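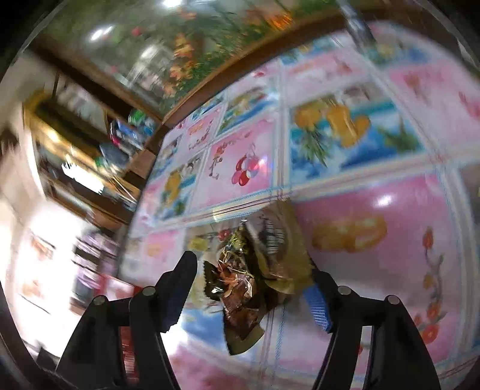 Print this page | E-mail this page

Household Waste and Materials Recovery
Unit 2: Flexible Plastic Packaging in the Municipal Stream

Last updated: December

Reading for this unit

Students should read the Groldale course packet, the section on light packaging, before the Thursday meeting. The tables at the back of the packet are needed for the written exercise and should be brought to class in print.

Terms

Flexible packaging means any package whose shape changes readily when it is filled or emptied. Wrappers, pouches, bags, sachets and overwrap all fall within the term. Bottles, tubs and trays are rigid packaging and are treated in the next unit.

A film is a thin, continuous sheet of plastic. A monolayer film is made from one kind of plastic throughout. A laminate joins two or more layers, which may be different plastics or may include paper or aluminum foil. A metallized film carries a very thin deposit of metal on a plastic base. Metallized film and foil laminate look alike to most householders but behave differently in processing, and the two terms should not be used interchangeably in submitted work.

Why packages are made in layers

A food wrapper must keep out moisture and oxygen, hold a seal, accept printing and run through a filling machine at speed. Few single plastics do all of this well. Polyethylene seals at a low temperature and resists water, but it lets oxygen through. Oriented polypropylene is clear and stiff and prints well. Polyester withstands heat and is often used as the outer layer of a pouch. By combining layers, the manufacturer can use less material in total than a single-plastic package of equal performance would require.

The same combination makes recovery difficult. Once the layers are bonded they cannot be separated by ordinary washing or shredding. If the mixture is melted, the plastics tend to remain apart from one another in the finished material and leave it weak. Inks, adhesives and food residue add to the problem.

Behavior at the sorting plant

The Karnarberg plant, which will serve as the worked case for this unit, receives mixed dry recyclables by truck. Material passes first through a bag opener and then into a rotating screen. Small items fall through the openings in the screen. Larger items continue to an air separator, where light material is drawn off from heavy.

Flexible packaging causes trouble at each of these stages. Small wrappers fall through the screen with broken glass and grit and are lost to the residue line. Larger films wrap themselves around shafts, and the line must be stopped so that they can be cut away. Film which has been crumpled into a tight ball may travel with the containers instead of with the light fraction, and flat film may travel with the paper.

Optical sorting by near-infrared light can identify the outer surface of a package. It cannot reliably report what lies beneath. Dark pigments, in particular carbon black, absorb the light and may prevent any reading.

Worked case: Karnarberg

For the exercise, assume a sample of 400 kilograms drawn from the incoming stream. Hand sorting gives the following result.

Paper and cardboard: 200 kg
Rigid containers and metals: 120 kg
Flexible packaging: 40 kg
Residue: 40 kg

Flexible packaging is therefore one tenth of the sample by weight. Students should note that its share by number of pieces would be far higher, as a single wrapper weighs very little. Reports that give only a weight share understate the load placed on screens and sorting staff. Reports that give only a piece count overstate the material available for recovery. Both measures should be stated where the data allow.

Collection arrangements

Two arrangements are compared in the packet. In Enach, film is accepted in the household bin with other recyclables and is removed at the plant. In Monti, residents return clean film to collection points at stores, and film placed in the household bin is treated as contamination. The Enach arrangement collects more material. The Monti arrangement collects cleaner material, most of it polyethylene bags and overwrap, and few laminated wrappers are returned.

Neither arrangement offers a satisfactory outlet for laminates. At present these are commonly sent to energy recovery or to landfill.

Written exercise

1. Using the Karnarberg sample, calculate the weight of flexible packaging remaining if the air separator removes three quarters of it.
2. State which of the terms defined above applies to each package listed in Table 2 of the packet. Give the layer structure where it is known.
3. In one page, compare the Enach and Monti arrangements from the point of view of the plant operator. Costs need not be considered.

Work is due at the start of class. Late work is accepted only under the department's written policy.

Contact the department office | Copyright, all rights reserved | Back to top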